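Flusis Handheld Gripper — Set-up Guide
Section 5: First Grip Test and Practice Recording

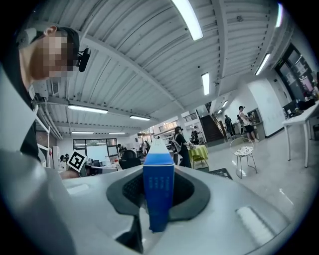
Figure 5-1. Tall, narrow box held upright in the gripper, marker on its stick to the left.

Read this section after you have charged the handle, mounted the camera module and paired the gripper with the Atent recording software (Sections 2 through 4). The grip test takes a few minutes. Do it once when the kit is new, and again each time you change the pad or move the camera module.

You will need:

The assembled gripper
The printed marker and its stick, from the accessory bag
One light, stiff test object, such as an empty carton
A computer running Atent, on the same network as the gripper
A table or clear stretch of floor to work over

Do not use glass, open containers or anything with a sharp edge for the first test.

5.1 Preparing the work area

1. Turn on the overhead lights. The camera module sets its exposure when it starts up, so have the room the way you plan to use it before you switch on.

2. Walk the route you will take with the gripper in your hand. Move bags, cables and loose mats out of the way.

3. Tell other people in the room that you are about to record. The lens is very wide and picks up people and objects well off to the sides, including the operator.

4. Place the marker on its stick within view of the lens. The printed side must face the camera module. Keep the whole square visible, including the white border.

NOTE: The marker can be held by a second person or fixed to a stand. Stands are sold separately by Perrin. Any stand will do if it holds the marker flat and does not cover the pattern.

NOTE: Windows and bright ceiling lights can wash out the marker. If Atent shows "Marker lost" while the marker is plainly in view, turn it a little away from the light and wait for the message to clear.

5.2 Checking the pad

1. Switch the gripper off.

2. Look at the black rubber pad in the middle of the housing. It should sit flat all the way around its edge.

3. Press each corner of the pad with your thumb. If a corner lifts, push it back down until it seats.

4. Wipe the recessed center with a dry cloth. Do not use alcohol or glass cleaner on the rubber.

CAUTION: Keep fingers out of the opening whenever the gripper is on. The pad closes as soon as the trigger is pressed, and there is no delay.

5.3 Gripping the test object

1. Switch the gripper on and wait for the status light to stop blinking.

2. Open Atent and select Tools, then Grip Test. When asked for the test profile, enter 2161. This profile limits closing force and is meant for cartons and other light packaging.

3. Hold the gripper level with one hand. With the other hand, lower the end of the test object into the opening until it meets the stop.

4. Squeeze the trigger slowly. Let go of the object when you feel the pad take hold.

5. Turn the gripper so that the object stands upright, and hold it there until Atent beeps.

6. Read the result on the screen. "Pass" means the grip held steady for the full count. "Slip" means the object moved in the pad. "No contact" means the pad closed without touching anything.

7. Support the object with your free hand and release the trigger.

8. Repeat the test until you have two passes in a row.

Tall, narrow objects are a good check because a small slip at the pad shows up as a large lean at the top. If the object leans, take it out and seat it again. Do not squeeze harder to straighten it. A thin carton will crush before the lean goes away.

CAUTION: Profile 2161 is for testing only. Select a working profile from the list in Section 7 before you pick up anything heavier than an empty carton.

5.4 Making a practice recording

1. In Atent, select New Session and type a name. Use letters and numbers only.

2. Check the preview. You should see the housing across the bottom of the view and the test object rising from the pad. The rounded dark corners are part of the lens image and do not need to be corrected.

3. Show the marker to the camera until the word "Locked" appears.

4. Press the side button once to start recording.

5. Carry the object a short distance at normal walking speed, stop, and set it down on the table.

6. Press the side button again to stop. Wait for the file to save before you switch off.

7. Play the session back. Look for dropped frames, and for any point where the object goes out of view.

NOTE: The lens sees your face when you lean over the handle. Face blurring is on by default and is applied when the file is saved. To check the setting, open Preferences, then Privacy.

NOTE: If you wear a headset, clip the cable behind your shoulder so it cannot swing in front of the lens.

5.5 If something goes wrong

"Slip" on every attempt
Clean the pad again and try another object. Glossy cartons slip more than plain cardboard. If a dry, plain carton still slips, the pad is worn and needs to be replaced.

"No contact"
The object is not far enough into the opening. Push it down to the stop before squeezing the trigger.

Error 573
The pad did not open fully. Switch off, remove anything caught in the recess, and switch on again. If the error comes back, stop using the gripper and contact Zurside.

Preview is black
Check that the lens cap is off and the camera cable is pushed all the way in. The plug fits one way only — do not force it.

Marker locks, then drops out
The stick is moving too much. Rest the hand holding it against a table, or use a stand.

5.6 Service and spare pads

Repairs and spare pads are handled by Zurside. Have the serial number ready — it is printed inside the battery door. For help with grip profiles, ask for Maëlys Bodin. For returns, ask for Killian Marchal. Pads ordered before noon on Tuesday ship the same week.

Do not open the housing. Opening it breaks the seal and ends the warranty.

Continue to Section 6, Calibrating the Camera Module.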